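Hilo sobre la puesta a punto de la celda de engranajes en Trunitz. Va por partes, que me lo habéis pedido varios.

El brazo lleva una muñeca impresa en plástico oscuro y dos dedos con hueco triangular. La tarea es sencilla de contar: un engranaje azul y un eje metálico fino. Lo difícil es que los dedos lleguen siempre al mismo punto.

Lo primero, los tornillos de la placa superior. Se aflojan con las horas. Los repaso cada 100 ciclos, en cruz y sin apretar de más - el plástico impreso no perdona.

Después, la cámara de la muñeca. Si el soporte se ha movido un poco, toca recalibrar entero. Ferdinand Brunner me pasó su rutina de Kollimbridge y la uso casi tal cual.
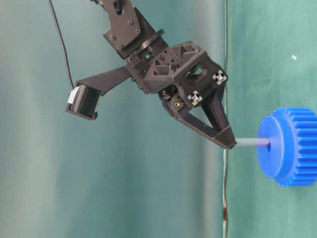
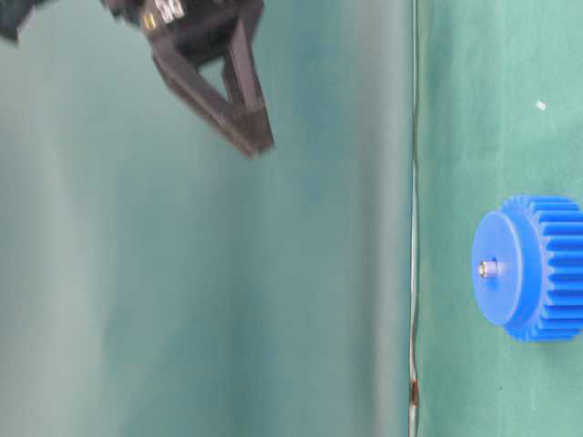 Dedos y engranaje azul, en dos momentos.

El cable de la cámara lo dejo con curva amplia. El anterior lo llevaba tenso y duró 515 ciclos.

Las puntas de los dedos se limpian con alcohol y un paño sin pelusa. Luego compruebo que cierran juntas. Si una queda adelantada, el eje gira al cerrar y hay que volver a ajustar el varillaje.

Velocidad: la aproximación va rápida hasta cerca de la pieza y el último tramo lento. Con el perfil de fábrica de Radu (así llamamos al controlador) el brazo vibraba al frenar. Bajé la aceleración y el ciclo se alargó unos 117 milisegundos. Lo doy por bueno.

Los parámetros los guardo en Dekivance con la fecha y una nota. Veronika Prantl tiene acceso y los revisa antes de cada cambio de dedos.

Queda pendiente el juego del disco de la muñeca. Hay repuesto pedido para junio. Cuando lo monte sigo el hilo con las medidas.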